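Gralano Bin Clearing, README

Last touched 10/12/21 by Yolanda Boateng. If something in here disagrees with the code, believe the code and then come yell at me.

What this is

Gralano is a pile of recordings of a robot arm picking household stuff out of one gray bin and putting it in another. It sounds like the dullest thing in the world, and some afternoons it is, but I got into it because of a question my aunt keeps asking me at dinner: when is one of these going to tidy my living room? I wanted a better answer than a shrug. So this data card is half documentation and half my running opinion on whether a machine can do a chore yet. Skip the opinion if you just want the files, I won't be hurt.

There are 2,592 episodes in the release. One episode is one attempt at one object, from the arm starting to move until it lets go of something (or gives up). The episodes are grouped into sessions of 30, and we swap the objects between sessions. Every episode has video from the fixed camera, the joint positions, the gripper command, and a short text file with whatever the operator felt like typing. Some of those notes are very useful. Some of them say "ugh."

Who did what

Đạt Vương wrote the recorder and the loader. Begoñe Valcárcel ran most of the sessions and did all of the relabeling, which was a miserable job and she was very nice about it. Nicanor Aguirre keeps the arm alive. I picked the objects, wrote this file, and answer the email.

The chore

Picking things out of a bin is what you do when you empty a kid's toy box or dig through the junk drawer. People do it while talking on the phone! For the arm it's a string of separate problems. It has to find a thing, decide it really is one thing, work out where to pinch, get the fingers down there without hitting a wall, close, lift, and carry. We only ask for one object at a time, in any order, with no sorting. That's a very generous version of the chore and I want to be upfront about it.

The objects are whatever we could get hold of in a quantity that let us lose a few. Soft, hard, shiny, bumpy, flat, and a few with cords on them, which I fought for. Real clutter has cords in it. A dataset made of nothing but wooden blocks tells you how a robot does at wooden blocks.
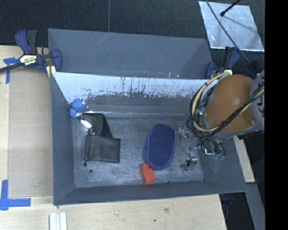
Known trouble spots

Dark, flat fabric. The black drawstring pouch is my favorite villain in the set. It lies low, it has a bit of a sheen, and there's nothing on top to grab unless a crease happens to stand up. A person just pinches a fold without thinking. Treat any pouch episode as hard, even the ones where the operator's notes sound cheerful.

Cords and strings. A looped cord next to something you want is two problems at once. You can grab the cord by accident and drag its neighbor along, and then what do you call that? In version 3 of the labels we settled on "success" if the target ended up in the second bin, and we added a separate flag called extra_object if anything came with it. Earlier labels mixed the two together, so please don't use them.

Shiny stuff. White and glossy objects wash out under our lights, and the bin's own walls are glossy enough to throw pale bands back at the camera. If your model depends on color, expect it to get silly along the back wall.

Things parked by a wall. The bin walls slope, so objects end up along the bottom edges a lot, like the blue bumpy one in the corner of the picture. The gripper is a busy cluster of fittings and wiring, and it needs more room than your hand does. We left those episodes in. If you filter them out, say so when you report numbers, because the results will look a whole lot better than they should.

Scuffs. The bin floor is scratched up and has small marks on it. One baseline tried to pick up a mark again and again, with real commitment. I kept every one of those attempts in the release.

Setup notes

The bins are held in place with clamps, and there's blue tape on the table. Please don't try to work out distances from the tape! Use the calibration file in each session folder. Nicanor redid the calibration in February, and the older sessions have their own file that goes with them, so don't copy one across the whole release to save time. I did that once and spent an evening thinking the arm was haunted.

Camera frames and joint readings are lined up by timestamp in the loader. If you read the raw files yourself, you'll have to do the matching yourself too.

Folders

episodes: video, joints, gripper commands, operator notes
labels: success, extra_object, target name, hard flag
calib: one file per session
tools: Đạt's loader and a small viewer
splits: train, validation, and 4 held-out object groups

The held-out groups are the part I'd look at first. Doing well on objects the model has already met is nice, but my aunt's living room is full of things it hasn't.

So, can it do the chore?

Sort of, slowly, with somebody nearby. For firm things sitting out in the open I'd trust it to get on with the job while I made coffee. For a mixed bin with fabric and cords in it, I wouldn't leave the room. And this is only the picking part. No opening drawers, no folding, no knowing that the pouch belongs on the hook by the door.

Amparo Campos, who reviewed the first draft of this card, thinks I'm too gloomy and that better grippers will fix most of the fabric trouble. Maybe! I'd love to be wrong. Send me your numbers.

Please don't use this for

Claims about speed. Our operators paused whenever they liked, and the timing shows it.
Claims about working safely around people. We didn't test that at all.
Anything involving food, glass, or liquids. There are none in the object list.

Reporting problems

Open an issue with the session and episode number and a line on what looks off. Wrong labels get fixed first. If the viewer crashes on long paths, we know, and Đạt has a patch waiting for the next release.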